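Destbridge, Mon 20 June

Purninero suspends two-arm sorting cells after gripper fault

Purninero has today asked all customers using its Mersha two-arm sorting cell to stop running it until a software correction has been fitted. The request follows a fault at the company's Destbridge site in which a gripper failed to release an item on command and the arm carried on to its next move with the item still held.

There were no injuries. The fault was found during a review of 1,606 sorting cycles, in which late release was recorded 62 times. In four of those cases the second arm had already begun to move towards the same bin.

Sorting work with a Mersha cell: coloured bins and a cream container within reach of both arms.

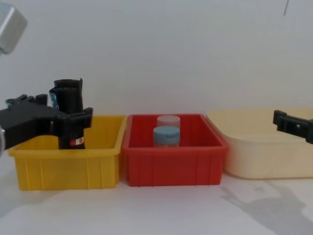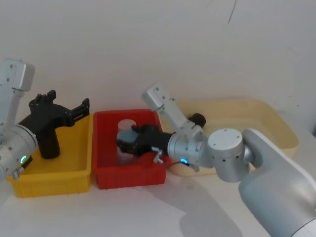

The company's early findings point to the signal that confirms a gripper has opened. Under certain conditions this signal was sent before the fingers had moved. The fault does not affect the emergency stop, which worked correctly in every test.

Anathi Hendricks, Head of Product Safety, said: "We would sooner have these cells standing idle than running with a fault we understand only in part. We regret the disruption to our customers."

Customers should switch off the cell at the main isolator and keep hands clear of the bins until both arms are at rest. Cells using the older Harkero controller are not affected.

The correction is expected in August. Enquiries should be sent to Yeshi Ambaye, Customer Support, Purninero, Destbridge.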